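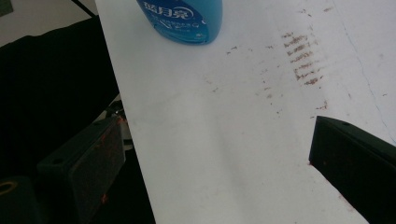 Wiping down a white board, the hard way

"The stains are the fun part," the builder told me, and I believed it! We were in the shared workshop at Pondstead, talking over a white board with reddish-brown streaks on it and a blue bottle of Blue Moon standing at the top.

The project is called Soltar — a two-finger gripper that's supposed to learn to clean up after people. I asked what had been hardest so far. "The pads. I've changed them 2 times since April. They pick up color from everything." (The left one has the red-orange smudges to prove it.)

So why wiping, of all things? "Because I hate doing it. And you can see right away what's still there." The plan is to record 200 tries, with the log sitting at 106 when I visited on 11/18/25.

I wondered about the board being tilted. "Flat was too easy. On a slope you have to think about how hard you push." Next up is a softer pad, then maybe dishes — "but plastic ones first, please."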